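Home | About | What We Do | Work With Us | Contact

About Kendumon

Company

Kendumon records people showing robots how to do bench work. A trained operator takes hold of the arm, or drives it from a matching handset across the room, and carries out a task from start to finish. We save the arm's movements along with the camera views and hand the whole set to the team that will train on it.

We started in one rented room with one arm. We now have eight stations on Porska Street and a staff of 25, most of them operators. Several came to us from teaching labs or pharmacies, and it shows in how they handle glass.

What we work on

Most of our stations are set up for small laboratory jobs: placing a funnel in a rack, lifting a flask off its ring, tipping powder from a scoop. These are easy for a person and hard for an arm. Clear plastic and clear glass give a camera very little to go on, and the room for error at the rim of a tube is small.

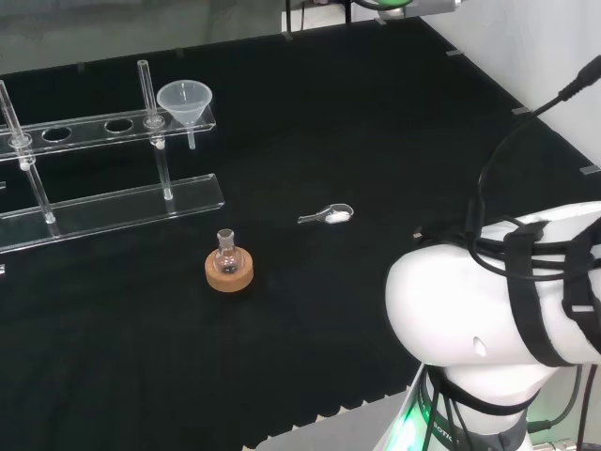
A customer sends us a task in writing. We try it by hand at a plain bench first, then with the arm, and write back with questions. Usually there are a lot of them. Where does the scoop go afterward? Does a dropped piece end the run, or should the operator pick it up and keep going? We want those answers before anyone records.

An ordinary order is 400 runs of one task, with the starting layout changed between runs. The longest job we have taken so far was for Hutchins, which wanted 203 separate layouts of the same rack and flask and a written note for each one.

By hand or by remote

We offer both. Guiding the arm by hand is quicker to learn and works well for reaching and placing. The operator's own arms can get in the way of the side camera, though, so for close work over a rack we generally use remote control. Wrist views matter most there, and we check them before the first run of every session — a small shift in the mount changes what the camera sees of a tube or a stem. 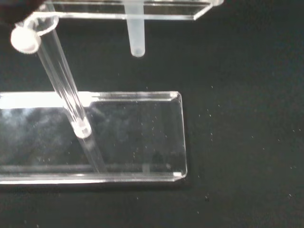 How we run a station

Each station has one operator and one reviewer, and they trade places during the shift. The reviewer sets the layout from a printed card, starts the recording and marks the run good, usable or failed. Failed runs are kept. Some customers want them, and we have stopped guessing which ones. 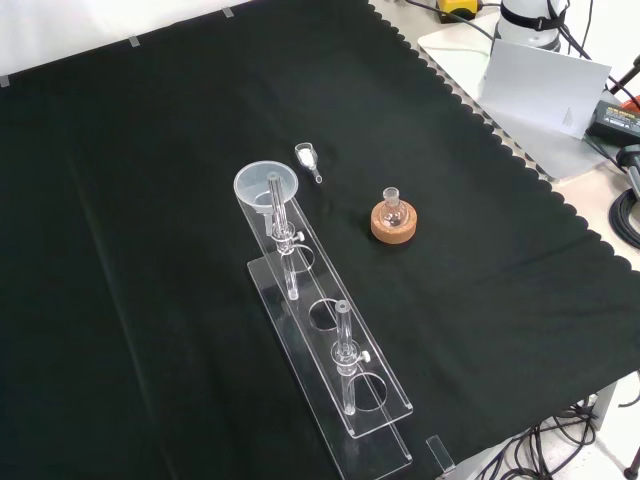

Operators are paid by the hour and never by the run. We tried a run target in our first year and dropped it in July, after the recordings got faster and a good deal sloppier. Slow, even movements are easier to learn from, and they break less glass.

Files go out in whatever format the customer uses. Our in-house review tool, Famix, lines up the arm data with each camera so a reviewer can step through a grasp and flag the moment it went wrong. Customers can have a login for as long as their project is open.

Visits are welcome by appointment. We can usually set up a short trial of your own task if you send the parts ahead — please include spares.

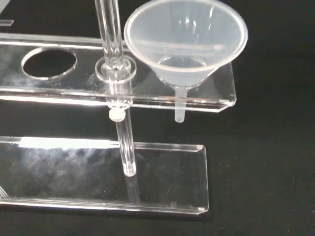
The Kendumon team

We are taking on remote operators and one more reviewer this year. Lab experience is useful but not required. The trial shift is paid, and you will spend most of it on the arm. Write to us through the contact page and tell us what kind of hand work you have done, whether that was in a lab, a kitchen or a repair shop.

Filed under: About us, Robot teaching

Recent
Preparing a task sheet for your first order
Hand guiding and remote control: which to ask for
What our reviewers mark as a failed run
Open positions at Porska Street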